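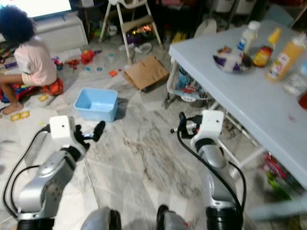

Friday at the Bosden Open House

The Bosden open house runs from 10 to 5 on a Friday in October, which tells you who they expect to come. I went anyway, for the playroom. The leaflet promised "1000 ways to tidy up." I found a light blue bin with nothing in it, yellow cards on the floor and a cardboard-brown thing folded flat next to nowhere in particular. It looked a lot like my own living room, except for the floor, a pale marble look with grey and brown veins. Mine is carpet, and has opinions about juice.

Yatziri Ponce of Wuvitz, who laid out the rooms, told me toys go back in the bin when playtime ends. I asked when that was. She said it varied.

A child in a pink shirt and red-orange patterned shorts had settled by a bunched-up cloth and was watching the screen, back to the lot of us. Best seat in the building.

Room 5 was storage by Flutell, all shelves with lids on everything - very calm, very few visitors. Coffee was on the ground floor by the Chávez stand. They had run out of cups by 11:30. Parking is 13 dollars, and the machine wants coins.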